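Lirkdale Equipment Support
Ticket 2393: Practice plate, processor seating and memory module fit
Status: Open, awaiting parts

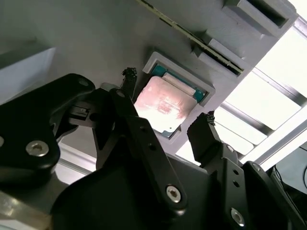
Sreekumar Sundaram replied that the socket should be dealt with before the brackets, as trainees had reported that the processor would not always drop fully into the pocket, and that he would not wish the plate to be issued again until this had been checked.

Initial report (Souad Tazi, Torudholm teaching room)
The grey plastic plate used for assembly practice is giving inconsistent results. The processor sits in the raised socket frame but can be rocked slightly under a fingertip. The memory module enters its slotted bracket with more resistance than before. The plate has been in use for 15 weeks.

Action 1
Users were asked to remove the processor, wipe the pocket with a dry lint-free cloth and refit the part without pressing on one corner. The movement was reduced but remained noticeable.

Action 2
The pocket was inspected under a bench lamp. A small raised burr was found on one inner wall and was trimmed with a hand scraper. The processor was refitted several times and lay level on each occasion. Sreekumar Sundaram has confirmed that he is content with this part of the repair.

Action 3
The memory module was withdrawn and tried in the slot from both ends. Resistance was the same in either direction. The bracket is therefore considered to be at fault. Slots must not be widened locally, and no lubricant is to be applied.

Parts
Replacement brackets have been requested from Engebretsen under stores line 62. Delivery may take up to 15 working days.

Interim instruction
The plate may be used for processor practice only. Memory module exercises are to be carried out on the Tinetti plate until further notice.

Ticket assigned to: Ottar Moen
Next review: on receipt of parts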